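Thursday, evening, bench by the window

Back from the rink at Norkley and writing this up while my fingers still remember it. The stones ran straighter tonight! Not all of them, and I'm not going to get carried away, but the four we did over last week are a different set of stones from the ones we took off the ice in March.

Background, for whoever picks this book up after me. The Norkley club has sixteen stones, bought second-hand, and for two seasons everyone has grumbled that half of them wander. You let one go with a nice easy turn, it holds its line as far as the hog line, then it either dives or forgets to curl at all. The skips had learnt which handles to avoid, so the same poor stones always ended up with the leads. The job we took on was to rework the running bands, which is the narrow ring underneath that does all the touching.

What we did to the first four (numbers 3, 4, 9 and 12):

- washed the band, let the stone come up to room temperature overnight, wiped it down again
- marked the band all the way round with soft pencil
- turned the stone on wet-and-dry paper over the flat plate, a full turn each way, then looked at where the pencil had gone
- repeated until the pencil went evenly

Number 9 was the eye-opener. Pencil gone on one side after a single turn, hardly touched on the other. It had been riding on a crescent all that time, no wonder it dived! Took far longer than the others and I had to stop for tea in the middle. Numbers 3 and 4 were nearly right already and only wanted freshening. 12 has a small chip on the inner edge of the band which I left alone. I'd like a second opinion before anyone takes material off there.

Paper: we started on the coarse stuff from Hegedűs and finished on their finer sheets. I love this paper. It stays flat when soaked and the backing doesn't go to porridge. We have 7 fine sheets left and will need more before the next four. The Stanivine paste was less of a success. Lovely smooth finish, and on the ice the stone simply would not curl. I put it on number 4, tried it, took it off again with fresh paper, and the curl came back. So Stanivine is for polishing the sides if we must have it, and stays well away from the bands.

Now tonight. We had the end sheet from seven o'clock. Fresh pebble, scraped once, nobody on it before us. Each stone thrown down the centre line at the same broom, one in-turn and one out-turn, then the lot again in reverse order. I timed hog to hog on the watch and we chalked where each one finished on the plan.

3 and 4 behave like twins now. I could lay one chalk mark on top of the other. 9 still finishes a touch short of them, but it curls late and smoothly and it does the same thing both ways, and that is all anyone wants from a stone! 12 is the odd one. Good on the in-turn, lazy on the out-turn. Might be the chip, might be my release, which gets sloppy when I'm excited. Try it again with somebody steadier throwing.

We threw number 7 (untouched) for comparison and it wandered off to the side boards like a dog after a smell. Everyone cheered. It goes on the bench next.

Things I got wrong:

- Forgot to let the stones chill properly before the first run. They had come straight from the van. I've crossed those throws out in the table, please don't use them.
- Wrote two hog-to-hog times in the wrong column. Corrected in red.
- Left the long level at home and had to judge the plate by eye.

The Stekwood lot want to come and look. They have a full set with the same complaint and they play on a much busier sheet, so their bands must take a beating. I'd be delighted to have them over. If they bring two stones, we can run them alongside ours with the same broom and the same pebble, and then we'd know whether our method works on somebody else's granite.
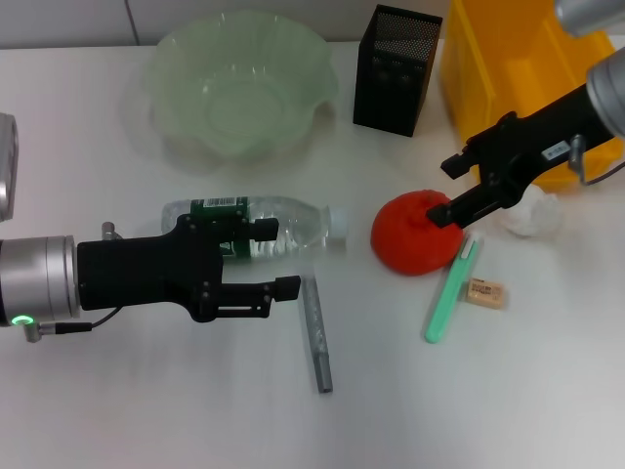 *White tabletop, assorted household things and a plastic bottle on the left.*

Costs so far, for the tin: 54 pounds, nearly all of it paper. The plate was already ours. Even if the remaining twelve stones eat twice as much it will be a fraction of what the club was quoted for sending the set away, and we get to learn how to do it.

Next session:

1. Number 7 first, then 8, 15 and 16. Photograph the pencil marks after every turn this time.
2. Order fine sheets from Hegedűs.
3. Find a proper way to hold the stone upside down. The old tyre works but it creeps.
4. Rethrow 12, both turns, six times each.
5. Ask the ice crew how heavy the pebble was tonight. It felt keen, and I want it written next to the times.

Handles are back on and done up by hand only. Check them before anybody throws on Saturday's ice.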